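How Do You Pick a Hand for a Robot?

Your own hand is pretty amazing! It can squeeze a sponge, pinch a crumb and hold a baby chick, all without you stopping to think. A robot arm has to borrow a hand, called a gripper, and somebody has to find out which gripper suits which job.

At Weltbridge, that somebody is Kaisu Peltonen. She starts on a computer, in a pretend kitchen, where a dropped bowl never makes a mess.

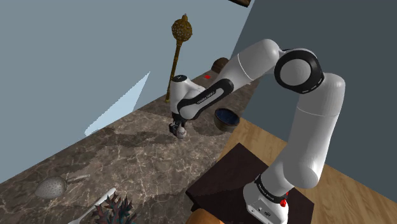
Each gripper gets 50 tries at picking up the same thing from the same spot, so that the test is fair (just like everybody starting a race on the same line). Short fingers may be good at small, round things, while long ones may reach farther around a big mug. Then Kaisu looks at the scores, changes how hard the fingers squeeze, and off they go again!

After 800 tries on the computer, the best gripper gets its turn on a real arm.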